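Community > Computers and Phones > Backup and Storage

We use cookies to remember your settings and keep you signed in. Manage choices or accept all.

Is a paid backup plan worth it if I already copy my files myself?

Asked by Teresa Conneely

I keep getting emails from Alurura telling me my files are "at risk." I don't know how they would know that. The offer is 60 dollars a year for 100 GB, and it supposedly covers a laptop and a phone together, runs by itself and never slows anything down. I've heard that last claim before from other companies and it was never true.

What I have now: work documents, scans of old letters, and photos going back to college. In February I copied all of it by hand to an external drive and haven't done it again. I checked the folder afterward and it said 1711 files, but I have no idea what it should have said.

My sister uses Isen and likes it, though she has never had to get anything back, so I'm not sure what she is liking. Is there a real reason to pay for this, or is it a scare email with a price on it?
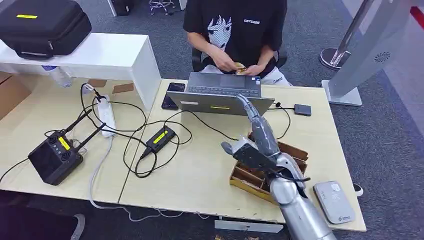 Laptop and phone, the two things the plan is supposed to cover.

Answer 1

Just get it, 60 bucks is nothing compared to losing your pics. I've had Alurura on my PC for a while now and no complaints. Set it and forget it.

Answer 2, by Ariel Sarmiento

I'd ignore the emails and look at the problem they are pointing to. One copy made by hand months ago is not much of a backup. Anything you've saved since then exists in one place.

Before you pay any of these companies, find out:

How long do they keep deleted files? Some plans drop them after a month, so if you notice late you are out of luck.

What does the phone part really cover? Often it's photos and contacts only. "Covers your phone" can mean almost anything.

Can you get everything back at once? I tried a trial of one service and restoring took six days. The sales page said "fast."

What happens when the card on file expires?

If they offer a trial, upload one folder, delete a test file, and try to get it back. Don't take a green check mark as proof of anything.
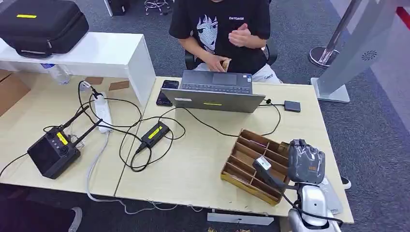 Small square device cabled to the laptop, with the phone on the other side.

A plain external drive does most of this job. Plug it in, let the system's own backup tool run on a schedule, then unplug it and keep it in another room. The weak spot is fire or theft — if the drive lives in the same house, it can go with the laptop. For that I'd pay somebody, but I'd start on the monthly price and skip the yearly deal.

And open a few of those scans from the drive. A file count doesn't tell you they open.

Last updated: 08/12/2023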